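The Wastov

When Thibault Brunet moved out he left me three things: the rent, a bag of lentils and the Wastov.

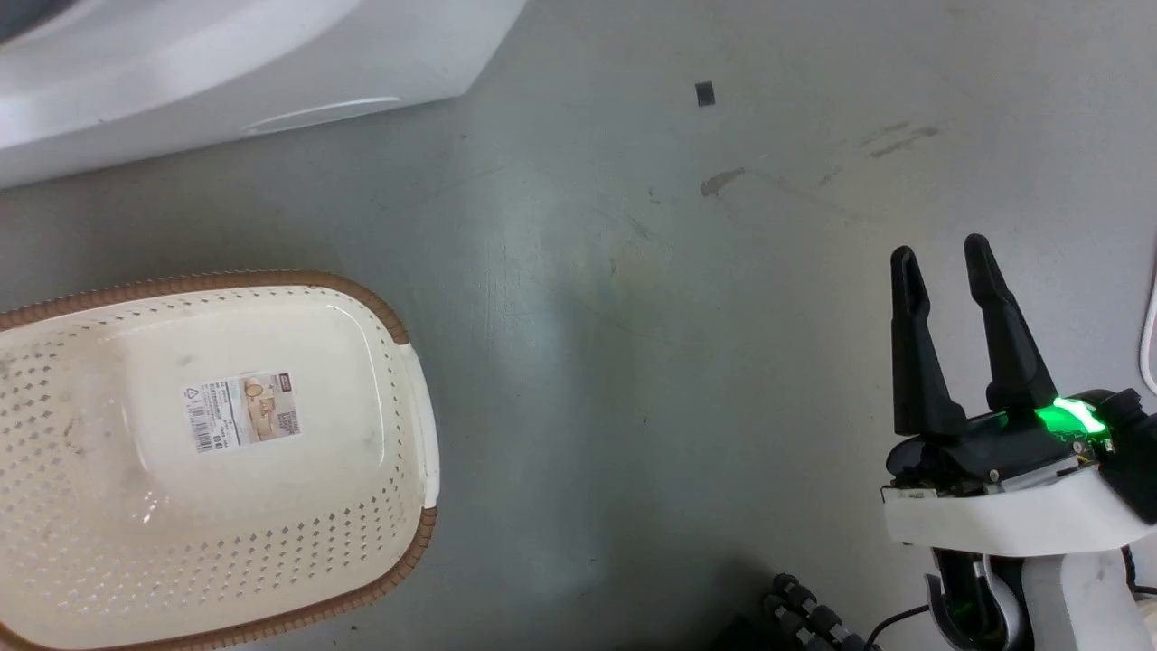 Photo: Rasmus Butkienė

The Wastov is a washing machine, or that's what it says in the instruction book, which is in four languages and none of them mine. Thibault bought it off a man called Jaanus Vaher for 40 euros, including delivery, and delivery turned out to mean that Jaanus held the street door open while Thibault and I did the stairs. I have never forgiven either of them. I still can't lift my left arm above the shoulder in January.

Anyway, the flat. It's on the ground floor now, I should say, I moved down in the autumn when old Mr Adomaitis went to live with his daughter, and the Wastov came down with me (easier than going up, but only just). The laundry room is really a bit of corridor with a door at each end. It has a grey floor that goes a bit blue in the mornings and shows every single mark you put on it. There's a brown one I've been at with bleach, vinegar and a thing called Solix that comes in a tin and smells of pears. It hasn't budged. Urmas Adomaitis told me once, over the bins, that it was there when he came, and he was there thirty-one years.

I liked Urmas. He'd left me a note taped inside the cupboard door when he went, and all it said was, "Floor is good. Do not paint again. Listen for the pipe." I listened for the pipe for weeks. I never heard it do anything.

So this was a morning in January, ten past seven, and I had my basket, the cream one with the brown rim done up to look like wicker. I bought it from the Hendura on the ring road and it's the only thing I own that people compliment. It was empty. I'd put everything in the machine the night before and fallen asleep in front of a programme about bridges, and I was coming to get it all out before it started to smell like a pond.

And there on the floor, up past the brown mark, was a little black square.

You know when you find a bit of something and you know at once that it's a bit of something important? It was tiny, flat, perfectly square. I stood there with my hands on my hips and thought, well, that's off the Wastov. That's the bit that makes it a washing machine, and now it's just a large white object.

I didn't pick it up. I want to be clear that this was a decision. My thinking was that if I left it exactly where it was, somebody who understood machines could look at where it lay and work out where it had come from, like they do with meteorites. So I put the basket down, stepped round the square and went upstairs to get Aigars.

Aigars Sakalauskas lives in number 14 and used to mend lifts. He came down in his slippers with a torch, though it was perfectly light, and we both crouched.

"Hm," he said.

"Is it bad?"

"Have you touched it?"

"No."

"Good." He shone the torch at it, then at the machine, then at the two dark scuffs over on the right, where I'd dragged the thing about trying to get it level. "When did you move it last?"

I said October. He said "Hm" again, in a lower voice, and I felt the way I used to feel at the dentist.

By then Rasmus had come in from the courtyard, because she can't see an open door without going through it, and she got out her phone. She said she'd describe it all to her cousin, who worked for Ķēniņš, the spare parts people, and who could tell you what any part was from a few words. So we waited for the cousin. I made coffee. Aigars sat on the step and told us about a lift in a hospital that had gone up and down on its own for a whole night in 1988, with nothing in it but a trolley of jelly. Rasmus said that couldn't be right, surely they'd have taken the jelly out, and he said how could they, it wouldn't stop.

It was nice, if you want to know. I'd lived in that building for six years and I don't think I'd ever had two people in for coffee at the same time. Thibault wasn't a great one for neighbours. He used to stand behind the door and wait until the stairs were quiet before he went out - he said it saved time, although I once clocked him there for the whole of the news.

The cousin wrote back at ten to nine. Rasmus read it out. "Could be a foot pad. Could be a cover for a screw. Could be nothing. Part is 36 euros if it is the part, and new machine from us is 172." And then a second message, "Nice basket."

"Thirty-six euros!" I said. "It's the size of my fingernail!"

"That's how they do it," said Aigars darkly.

I thought about Thibault then, I couldn't help it. I thought about him on the stairs with his end of the machine, going red, saying it was a bargain, it was a bargain, mind the paint. He was so pleased with it. He ran it that first night with nothing in but a tea towel, and we sat on the floor with our backs to the wall and listened to it go round. I'd forgotten that. I'd had him down for months as the man who left me the lentils.

"Well," said Rasmus, "does it work?"

We all looked at her.

"The machine. Have you tried it?"

I hadn't tried it. Aigars stood up, with one hand on my bad shoulder, and said that from a lift point of view it was a fair question. So I got last night's washing out and piled it in the basket, sheets mostly, and it did smell of pond, a bit. Then I put it all straight back in again, shut the door and turned the dial to where Thibault always had it.

It thought about it. It always does. Then there was the clunk, and the water came in, and somewhere in the wall behind us, quite softly, something knocked twice.

"What was that?" said Rasmus.

"That's the pipe," I said.

Aigars wanted to take the wall off. I said he could have another coffee. He had two, and Rasmus went home for some bread, and we stayed until the end of the spin, when you can't hear yourself speak anyway.

I've still got the square where it was. I sweep round it.

More short fiction
The Lentil Winter
Six Stops to the Ring Road
My Aunt's Second Piano
A Trolley of Jelly
What We Did With the Goose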